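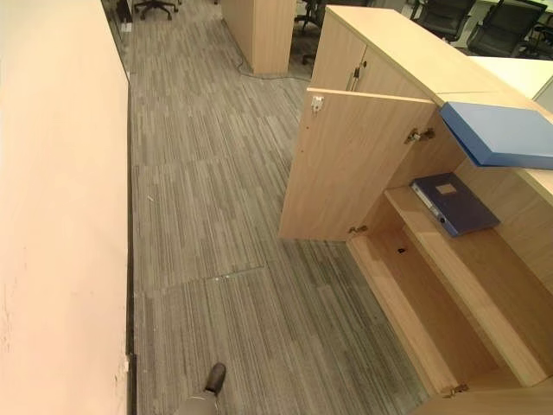

Clamberg Office Services – Furniture and Moves Team

Cabinet door won't stay closed, and what to do with a cable across the aisle

Posted by Poul Damgaard, August 12, 2023

We took over part of a floor with the furniture already in it. Most of it is fine. The storage cabinet next to the aisle is giving me trouble. It's light wood-grain laminate with concealed hinges and a small lock on the upper doors. The big door below swings out into the aisle if you don't push it hard, and the aisle is narrow, with a tall partition on the other side. I've tightened every screw I could find and it still drifts open.

Second thing. There is a thin cable lying on the carpet tiles farther up the aisle, by the wood column. I'd like it off the floor before someone catches a chair on it. Can I run it under the carpet tiles? They lift out easily enough, but the stripes change direction from tile to tile and I don't want to put them back wrong.

Valentin Stöckli

Start with the floor under the cabinet. Put a level on the top, front to back and then side to side. If the cabinet leans toward the aisle, the door will go that way whatever you do to the hinges. A 3 mm shim under the front is often enough on carpet. Empty the bottom shelf first or you won't get the shim in.

Then the hinges. Concealed hinges usually have more than one screw you can turn. One moves the door sideways, another moves it in and out, and on some types there's height as well. Tightening all of them doesn't help much if the door is out of line to begin with. Go a quarter turn at a time, top hinge first, and close the door after each turn to see where it sits. If the gap is even and it still opens, look at the latch plate and check that whatever it meets on the frame lines up with it. We had 16 cabinets moved over from the Feltbridge office last December and most of the door complaints were cured by leveling.

The cable: don't put it under the tiles. It makes a ridge and the casters will work on it every day. Get it up to desk height as soon as you can.
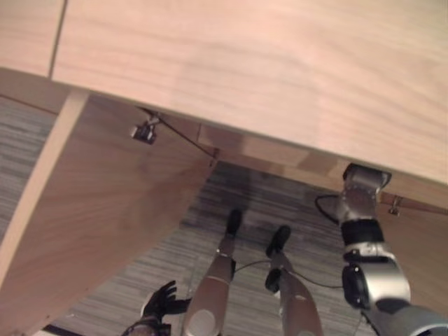
For the desks, use screw-on clips on the underside, set back from the front edge so knees don't hit them. Check the thickness of the top before you pick screws. Run the cable along the inside corner where the side panel meets the top – it's out of the way there and you can still reach it. Leave some slack near the last clip. Adhesive clips work for a while on smooth wood if you wipe it first, but I've had plenty come down.

If the cable has to cross the floor, use a low cover strip made for carpet. Botance sells one in gray, about 68 cm long, and you can join them.

Ambros Grabner

I just use a magnet catch on the door. Five minutes and it stays shut.

Hubert Trummer

Agree with Valentin on leveling first. On the tiles, put a bit of tape on the back of each one with an arrow before you lift it, then it goes back the same way. Also find out what the cable is for before you move it. Ours turned out to be the phone line for the room next door.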